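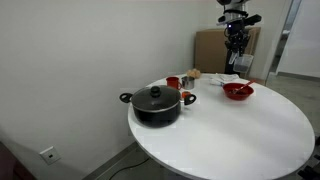 How often do the gripper pads want cleaning? Every 7 days if it's handling kitchen stuff, sooner if cups start slipping.

Search tips Search

Quick list, for the arm we run at Lovance. Power off first, at the wall. Let the arm come down onto a folded towel, don't let it drop.

Pads: warm water, drop of washing up liquid, old toothbrush. No spirit, it makes the rubber go hard. Dry properly, 60 minutes on a tea towel before refitting.

Joints: dry cloth only. Crumbs get in the gaps, soft paintbrush shifts them. Never oil, had to strip the wrist in August after somone did.

Screws on the finger plates work loose. Nip up by hand, short hex key, stop when it stops. Dab of nail varnish across the head and plate, then you can see if its moved.

Cable: check where it bends behind the base. Flat spot or shiny patch, swap it. Spares in the Bukhari tin, bottom drawer.

Re-zero after any of the above. Write the cycle count on the card, last one was 3,159. Pads were changed at 1,387 so they've done well.

Noman Talpur has the other hex key.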